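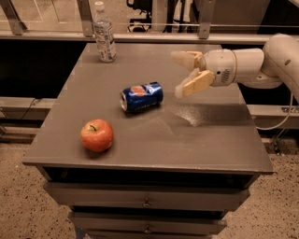
An apple, a blue can and a bottle of water on the dark table.

Open afternoon at Pateo, the animation studio in Tinville

On Tuesday, December 9, 2025 I took the early train to Tinville, with my friend Bianka Szabó, to visit the studio which made "Egan". I have seen this film four times in the cinema and I wanted very much to know how the sea was drawn.

We were 13 visitors, most of them students. Sorcha Cronin, the producer, met us at the door and brought us first to the background room. The sea in "Egan" is painted by hand, with gouache on paper, and then scanned. There are 656 backgrounds in the film and they keep all of them in flat drawers, ordered by scene. She opened the drawer for the storm and let us look as long as we wanted. The papers are smaller than I expected. On one of them the painter has written in pencil "less green!!" and underlined it twice.

After this we went upstairs to the animators. Darragh Ó Gríofa was working on a walk for the next film, "Pluvari", in which an old woman carries a door over a mountain. He showed us the rough drawings, then the same walk with the weight of the door corrected. Before, she was walking as if the door were made of paper. The correction took him nine days. I asked if he was bored by it and he said only on the sixth.

The part with the sound was too short for me. Horacio Riquelme played us the storm without music, and then only the wind, which he recorded in a stairwell in March. We had to leave after ten minutes for the next group.

At the end there was a screening of one finished scene from "Pluvari". I may not describe it, but the colours are warmer than in "Egan" and there is almost no dialogue. Bianka liked it more than I did. I found the cutting a little fast for such a slow story.

The visit is free, but you must write to the studio in advance. Wear a warm coat, the background room is not heated.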